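Sorting Cell Readiness Checklist, with Comments
Trullis small parts room, second review, June

Scope: the two-armed unit that is taking over tray sorting at bench 4, the simulator it is rehearsed in, and the people who used to do the sorting and now do something else. Items are marked OK, FIX or OPEN. Comments are the inspector's and may be argued with on the back page.

1. Floor marking around the cell
OK. Yellow line repainted since the first review. It now goes all the way around the cell, including the side where people walk.

2. Emergency stops reachable from both sides
FIX. Left stop fine. Right stop is behind the coat rack. Move the coat rack. This was also the finding last time, when the answer was to move some of the coats.

3. Operators can say what stops the arms and what only pauses them
OPEN. Day shift answered correctly. Evening shift gave two answers, each with great confidence. Repeat the briefing and post the answer at eye level on the cell door.

4. Job rehearsed in simulation before any change on the floor
OK. Zedano supplies the simulator and our own sorters now write the tasks for it. The current task has one red cylinder to be sorted by color, and the trays are red and blue. Anyone who has worked bench 4 in November will envy the amount of clear space on that table.

The run log lists 3776 rehearsals of this one job. The old training for a human sorter was a morning and a sandwich. I have no objection to the difference, but the log should say who looked at the failed runs, and at present it has a column for that with nothing in it.

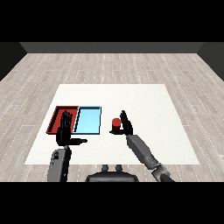
5. Approach of the hand to the part
OPEN. With the right hand in beside the cylinder and its thumb at the base, the fingers stand higher than the part. Fine on a clear table. On bench 4 there is a shelf. Measure from the tallest finger to the underside of the shelf and write the number down. "Plenty" was the entry last time.

6. Left hand position while the right hand works
FIX. The task sheet gives no waiting position for the left hand. Over the trays is acceptable when the cell is closed. It is less acceptable when a person is leaning in to swap a tray, so tray swaps stay locked out until both arms are parked. Add this to the sheet.

7. Tray changeover
OK, with a grumble. The interlock takes 32 seconds to release. People used to swap a tray in the time it took to complain about it, and there is now time for a longer complaint. Do not defeat the interlock.

8. Noise at the inspection stool
OK. Roughly 84 decibels before the old feeder was removed, and clearly lower now. Two people have asked for the radio back. Refused on volume, open to discussion on choice of station.

9. Changed duties written down
FIX. Former sorters now clear faults, write rehearsal tasks and check rejects. Their job sheets still say "sorts." Pay grade review is promised in the same paragraph as new stools. The stools have arrived.

10. Rest breaks
FIX. Watching a machine is tiring in a different way from doing its job. Rotate off the monitor every hour. The rota drawn up with the Cadeo package assumes the watcher needs no break on 100 percent of shifts, presumably having met only the robot.

11. Manual sorting skill kept up
OPEN. One hand-sorted batch per person each month, for the day the cell is down. Staff were in favor. Several said it was the nicest part of the month.

Result: cell may run closed. No open-door work until items 2, 3 and 6 are cleared. Items 9 and 10 go to the site manager with this sheet, stapled on top.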